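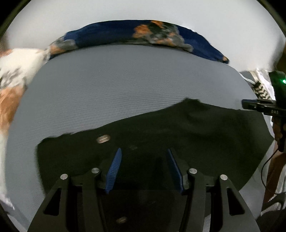

1/ Packing again, friends! I finally sent in the paperwork for my permanent residence, and so many of you asked how it went that I figured I'd write it all down in one place.

2/ The language test was what I dreaded most. I studied for 40 evenings with the Leren practice sets (bless my neighbors, who heard every speaking drill through the wall) and did better than I'd hoped.

3/ Please order your police certificates early! Mine came last, long after the school records, and I fretted over it all through May.

4/ The translations cost me $295 at Staniforth, stamps and all, and they were so patient with my grandmother's handwriting.

5/ Now I wait, and check my email far too often.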